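Support > Heating controls > Clirura wireless thermostat > Ticket 1178

Search tickets Enter keyword or error code Go

Room thermostat drops off receiver overnight, boiler stays on

Status: closed
Product: Clirura room unit, battery, with Dikano receiver
Property: two-bedroom rented flat, combi boiler in hall cupboard

Reported fault

Tenant reports that the room unit shows "no link" most mornings between 02:00 and 05:00. The receiver holds its last command when the link is lost. If the last command was "heat on", the boiler fires until the link comes back. Bedroom reading on waking: 27 degrees against a set point of 18.

Batteries replaced twice by the tenant, no change. Room unit is kept in the bedroom on its table stand. 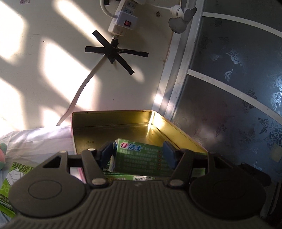
Step 1. Check the pairing

Receiver reset by holding the button until the light flashed amber. Room unit paired again at the first attempt. Link held all afternoon. Dropped at 02:40 the next night. Pairing ruled out.

Step 2. Check the signal

Signal test run from the installer menu. Results out of 100:

Hall, cupboard door open: 96
Hall, cupboard door shut: 91
Living room: 70
Bedroom, door open: 52
Bedroom, door shut: 35

The manual gives 30 as the lowest usable figure. Bedroom with the door shut is above this but leaves little margin. The tenant sleeps with the door shut.

Step 3. Check the receiver

Supply voltage normal. The receiver was fixed directly to the boiler casing with two screws. The manual asks for a gap of 300 mm from any large metal surface. Moved to the side wall of the cupboard using the existing cable. Bedroom figure with the door shut rose from 35 to 48.
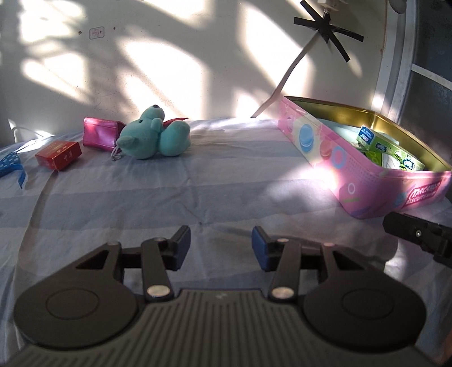
After the move the link held for four nights, then dropped once at 03:15 and came back at 03:22. The receiver log was read out at this point. It stores the last 2000 events, and every drop in it came within a few minutes of the room unit's nightly clock update. The unit turns its radio to low power for the update and should return to full power afterwards. On this firmware it stays on low power until the next button press or change of set point.

Step 4. Firmware

Room unit updated over the cable. Settings were lost and the heating programme had to be entered again. Signal test repeated after the clock update: 48, bedroom door shut, same as before it.

Step 5. Fail-safe setting

Receiver menu item 9 changed from "hold" to "off after 15 min". Factory setting is "hold". Frost protection is handled by the boiler and is not affected.

Result

No drops in the log over three weeks. Ticket closed in February. Reopen under the same number if the fault returns.

Was this ticket useful? Yes 35 No 4
Comments (2) Share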